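Household and Shop-Floor Robots: Frequently Asked Questions
Steltudcombe Center for Applied Automation – Public Information

The Center receives many inquiries from residents, employers and schools about what robots can and cannot yet do. The answers on this page are reviewed each June by the Manipulation Group under Ka-ming Fu. Questions about workplace trials are handled by Wai-kit Shek, Industrial Liaison.

Can I buy a robot that will do my housework?

Not in the general sense. Machines that do one chore in one way, such as vacuuming a floor or mowing a lawn, are sold widely and work well enough for most homes. A single machine that clears the table, sorts the laundry and puts away the toys is still a research subject. The Center does not expect to recommend one for home purchase in the near term.

Why is tidying up so difficult for a machine?

A person who picks up an object judges its shape, its weight and how firmly it should be held, and does so without much thought. A robot must work each of these out from its cameras and from the position of its joints. Hard, regular objects are the easiest. Cloth, bags and anything with a lid or a strap are considerably harder, as they change shape when touched.

Containers add a further difficulty. The walls of a basket or drawer limit the angles from which an arm can approach, and the arm itself may block the view of the item it is reaching for.
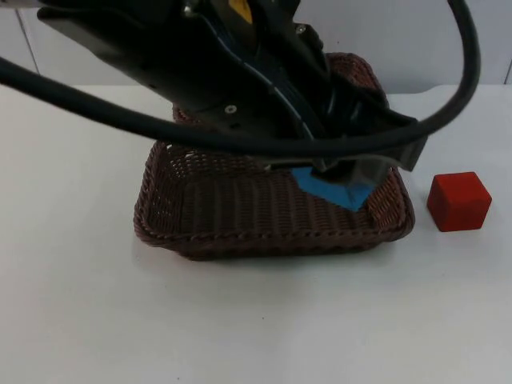

For these reasons the Manipulation Group treats reaching into containers as a separate skill, with its own tests and its own scoring. An arm that performs well on an open tabletop is not assumed to perform well inside a basket.

How does the Center measure progress?

Each task is repeated under set conditions. The current container series, known as Akier, consists of 1000 attempts divided between two layouts, with 500 attempts in each. An attempt is passed only if the item is picked up, moved to the required place and released without help from a member of staff. In the most recent series, 232 attempts did not meet this standard. Most of the failures were missed grasps; the remainder were items dropped on the way.

Is that result good enough for a home?

No. A household would not accept an appliance that needed attention that often. The tests also take place on a clear work surface with steady lighting, and a kitchen or a child's bedroom offers neither.

Are robots closer to being useful on the shop floor?

Yes, for certain jobs. A packing station or a parts counter can be arranged to suit the machine: bins stay in fixed positions, the range of items is known, and lighting can be controlled. At the Tseng parts depot, a trial arm moved 2629 items from trays to outgoing bins over the length of the trial. Staff remained on hand to clear stoppages and to deal with items the arm had been told to leave alone – chiefly soft packaging and loose cable.

Will these machines replace staff?

The Center does not give forecasts on employment. In the trials it has supervised, the work changed more than the number of people doing it. Operators spent less time lifting and sorting and more time checking, restocking and resetting the station. Employers considering a trial are asked to consult their staff before applying.

Are the robot arms safe to stand near?

Arms used in Center trials run at reduced speed and stop on contact. Visitors must nevertheless stay behind the marked line while an arm is powered. Long hair should be tied back, and loose sleeves and lanyards are not permitted in the test area.

Can members of the public see the work?

Demonstrations are held at the Skerkance Building, beginning at 2:00 p.m. on published open days. Places are limited and must be reserved in advance. Children under 12 must be accompanied by an adult.

Can I suggest a chore for testing?

Suggestions are welcome and may be left at the Skerkance Building reception desk. Please state what the task is, what objects are involved and where they are normally kept. The Center is not able to reply to every suggestion – those selected are added to the list of planned tasks on the Manipulation Group's page.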